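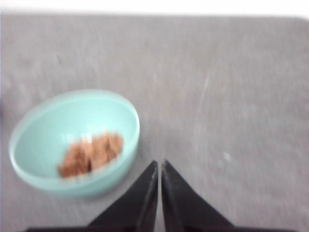
Koller gym gets a new floor, and the Broron summer league is coming home

If you've played rec basketball in Broron at any point in the last couple of years, you know the dead spot. Left side, just inside the three-point line, where you'd put the ball down hard and it would come back up to your shin. I lost more dribbles there than I'd like to admit (and blamed every one of them on my shoes). Well, say goodbye to it! The Koller gym is getting a brand new hardwood floor, and the summer league moves back in this June.

The league put the word out in January 2019, and my phone hasn't stopped buzzing. For anybody who's new in town, the men's and women's leagues got bumped over to the Foner Street rec center two summers ago, after a leak in the roof warped a stretch of the old court. Foner has been good to us, but it's one court with a low ceiling and a wall maybe four steps past the baseline. I've seen fast breaks end in a full-body hug with the padding.

The new setup at Koller is a full-length main court plus two shorter cross courts for the youth games. The main court will be 84 feet long, same as a regular high school floor, and there'll be bleacher seats for 142 people. That's more than Foner ever had, and you won't have to sit with your knees in the scorer's table.

Now for the part my group chat has been arguing over. The league is going up to 12 teams on the men's side and six on the women's, and each team pays $648 for the season. That covers refs, the gym, a game ball and the playoffs. Split it nine ways and you're at 72 bucks a player, which I think is fair for a ten-game season with real officials. My point guard does not agree, but my point guard also still owes me for last year.

There's a new rule on rosters too. You can carry ten players, and anybody you add after the third week has to sit out one game before they suit up. I love this one. We all remember the Horkine team that showed up for the semifinals with two guys who'd been playing college ball back in March. They won by 31, and good for them, but it wasn't much of a night out for the rest of us.

Games will be two 20-minute halves with a running clock until the last two minutes. First tip is at 6:15 in the evening and the last one is at 9:30, so if you've got an early shift, put that on your sign-up form and the schedulers will try to work around it. They can't promise anything, and with 18 teams I wouldn't want that job.

The youth league is back as well, for grades three through eight, with 60 spots total. Those go fast. Last time they were gone before I'd even found the form, and my nephew ended up playing soccer all summer (he liked it, the traitor).

Returning teams get the first two weeks of sign-ups to claim their places, then it opens up to everybody. Forms are at the front desk at Foner Street for now, and you can hand in a check there too. If you don't have a team, put your name on the free agent sheet next to the forms. We picked up our center that way, and we're still one guard short, so if you can shoot and you don't mind a late game, come find me.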